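By Kobina Amegashie
15 July 2021

4. Surfaces, grain and the feeling of a clean table

It seems only fair to begin this section by admitting that we did not set out to study tabletops at all. The household interviews in Kukamside were meant to be about chairs (who sits where, and for how long), and it was the people we visited who kept bringing us back to the table, patting it while they talked and telling us, with real affection, what it had been through. By the time we had coded all 3,323 remarks from the interviews, 819 of them turned out to concern the top of the table and how it looks from one hour of the day to the next. That is a great many remarks about a flat thing, and we have enjoyed every one of them.

The first theme is light. People with pale tables spoke of them as two different pieces of furniture, the morning one and the evening one. A woman in the Wegener apartments told us that she wipes hers before breakfast, is perfectly happy with it, and then comes home to find that the low sun has discovered every smear she left. Others had learned to lean down and look along the surface toward the window before they put the cloth away, a habit that several of them had picked up from a parent. Owners of dark tables talked about dust in much the same way, though they were more resigned to it and wiped less often.

The second theme is grain, and here our participants surprised us with how closely they had looked. Straight, fine grain was thought to be restful and easy to keep, and many people wiped along it without ever having been told to. What they remembered, though, was the place where the grain did something else: a swirl, a knot, a little dip. Children were especially fond of these spots and gave them names, and in two of the homes a particular mark in the grain decided where a particular child sat. It made very little difference whether the table was solid or had a printed or veneered top, and quite a few families could not tell us which they owned, nor did they mind.

We followed up on this with a small sorting task, using 10 surface samples supplied by Trirov and a shorter set of eight from the Kurwood workshop. Participants were asked to choose the sample they would most like to eat at every day. Pale samples with one visible irregularity were picked more readily than pale samples with none, and the reasons people gave were warm ones: it looked like a real table, it would be nice to look at during a long meal. Figure 4 has the kind of top that came up most often in these conversations, with fine straight lines, a shallow V in the grain near the middle, and a broad glare that washes the color out of the upper half. 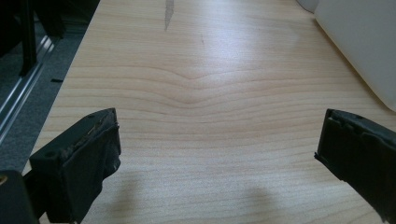

Figure 4. Pale wood-grain tabletop under soft light.

Does it matter which direction a grained tabletop is wiped in?

For ordinary crumbs and fingerprints it matters very little, but going with the grain on the last pass leaves any faint streaks lying along the lines, where they are harder to notice.

We return to wiping, and to the cloths themselves, in Section 5.

Last updated: 15 July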